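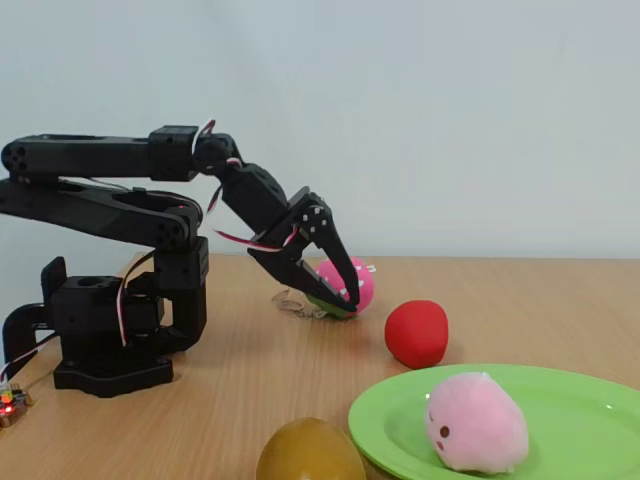 Figura 1 — Braço articulado preto sobre tampo de madeira clara.

Relatório de projeto: mobiliário para a biblioteca Kurdale
6/1/19

O presente trabalho trata do desenho e da execução de estantes para a sala de leitura Kurdale, em colaboração com a marcenaria Torvik. Foram previstos 31 módulos em carvalho, com cerca de 200 cm de altura. As juntas foram ensaiadas em dezembro. 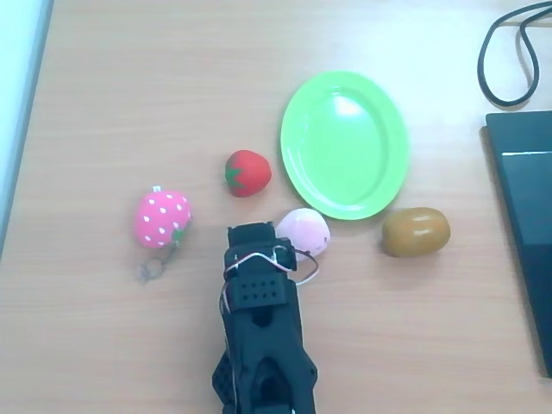
A escolha do acabamento coube ao grupo, após comparação dos vernizes Rellen e Kirken. Optou-se pelo primeiro, de aspeto mate. Para as mesas infantis, com 115 cm de comprimento, propõe-se um tom de madeira clara — como o do tampo onde está o prato verde — e puxadores no vermelho do tomate de brincar. A montagem dos módulos fica a cargo da Torvik.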